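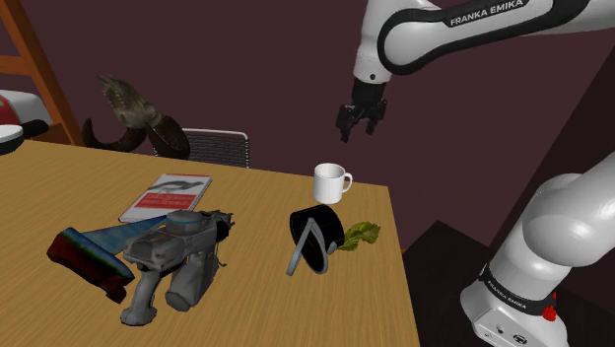

Simulated arm over the table, gripper slightly open, white mug below.

Notebook, February, repair and reuse accounting. Entry started 09:40.

Picking up from the Drelberg returns data. Ajith has cleaned the intake table and the duplicates are gone. We are left with 182 small appliances logged at the Drelberg collection point, of which 64 were passed to the repair bench. The rest went to shredding or were stripped for parts. The intake sheet does not separate those two routes, so for now they share one column. I would like them split before anyone quotes a recovery rate from this.

Method as agreed with Dirk Ostermann: mass balance per item class, boundary drawn at the gate of the collection point and again at the outgoing dock. Anything that leaves as a working product counts as reuse. Anything that leaves as a sorted fraction counts as recycling, on the weight accepted by the buyer and not on the weight dispatched. Skallau reports dispatched weight only. Their figures will look better than Drelberg's until this is corrected. Asked them for the buyer's weighbridge slips. No reply yet.

Problem 1. Moisture. The mixed plastics bales stand outside under a partial roof. Bales weighed in wet weather are heavy, and the surplus ends up credited as recovered polymer. Ajith suggests drying a sample from each bale and applying a correction. Agreed, but the sample has to come from the middle as well as the face. Face samples alone will overcorrect.

Problem 2. Displacement. The draft assumes one repaired kettle replaces one new kettle. I do not believe this and neither does Dirk. Some buyers at the reuse shop would have bought nothing, and some buy a second one for a workshop or an allotment. The shop till has no record of intent. Options: a short question at the counter, or a range in place of a single factor. Have put a range in the sheet for now, cells marked yellow. Do not copy these into the report.

Problem 3. Spare parts. Lids, seals and switches taken from scrapped units and fitted to others are counted twice, once as diverted mass at stripping and again inside the repaired unit. Fixed by giving harvested parts their own stock line with an opening and closing balance. The opening balance is a guess. Will need a shelf count at Drelberg.

11:15. Ran the balance with the new stock line. Closure error on the metals side is now 2 per cent, which I can live with. Plastics still do not close and will not until the moisture samples are in. Glass left out, too little of it.

Transport. Sadeghi do the haulage between the two sites and bill per trip, so there is no tonne-kilometre figure to work from. Used trip count times route length, empty return included. Dirk wants the empty return left out on the grounds that the lorry carries other loads back. Fine if Sadeghi can show it. Kept in until then.

Birkura sheet, version 5: the fraction codes have changed again. Old code for mixed cable now points at circuit boards. Anyone with a local copy of version 4 should stop using it. Mapping table is in the shared folder under codes, not under reference.

14:30. Call with Dirk. He accepts the accepted-weight rule for both sites. He does not accept the displacement range and wants to see the lower bound argued in writing. I will draft half a page.

To do
Split shredding and stripping in the intake sheet (Ajith)
Weighbridge slips, chase Skallau (me)
Bale samples, face and middle, bagged and labelled at the bale (Ajith)
Shelf count of harvested parts (open)
Half page on displacement for Dirk (me)
Ask Sadeghi for return load records (Dirk)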